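Separating the table from everything else

Feb 27, 2025

Most of January went into one function in the perception code. It takes a depth and color view from above the table, finds the table plane, and hands the planner a list of things standing on that plane. When the table is bare, the list should come back with nothing in it. Mine kept coming back with entries.

The old version was simple. Take all the points, fit the biggest plane with RANSAC, call it the table, and call whatever sits above it an object. That worked on the first bench because the bench was against a wall and there wasn't much else to see. At the new place the floor is bigger than the table, at least in the camera's view on a bad day, and RANSAC would sometimes pick the floor. Then the table itself came out as one very large object and Drorkex, our grasp planner, tried to work out how to pick it up.

The first fix was to use the camera height. We know where the camera is mounted, so the table has to be within a narrow band of distances. I throw out planes outside the band before scoring them. Floor problem gone.

The second problem took longer. The padded top isn't flat at the corners. It puffs up a little, and the object threshold was set tight so that we could see thin parts. So two corners regularly showed up as small objects, always in the same places, and the planner always wanted them. 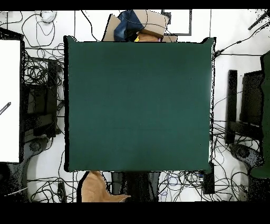 Couldn't you just save the empty table as a background and subtract it, one reader, Michiels, wrote after my last post, since the camera doesn't move and you only care about what changed? I did try that, and it's fine for an afternoon. Then someone leans on the mount or pulls the cover straight, and every edge lights up. I'd have to keep taking new backgrounds, and I know I would forget.

What I ended up with is a small height map of the surface, fitted with a low-order patch near each corner and a plane everywhere else. It gets refitted at startup, which takes 2 seconds. The object threshold is now measured from that surface and not from the ideal plane. The crease across the cloth doesn't trigger anything either, though I hadn't done anything for it specifically.

Then there's the clutter. Boxes and bags behind the table, chair bases, cables all over the floor. None of it should matter if the crop is right, but the depth data is bad around edges. You get speckles of missing pixels, and next to them points that float between the near thing and the far thing. Some of those land inside the table crop at the right height. I now shrink the table outline by 11 mm before looking for objects, and drop any cluster under 284 points. Both numbers came from trying values until the false hits stopped. I don't have a better reason for them.

To test it I recorded 3,000 frames with the table bare, under different lights, and ran the old and new code over the same set. The old code reported objects in a lot of them. The new code reported none. A bare table is the easy half, of course. The shrunken outline means a part lying right at the edge can be missed, and I still need to measure how often.

The code is on the Uvus branch for now. It goes into the main one once I've rerun the Bakine parts set, which has the thin washers in it.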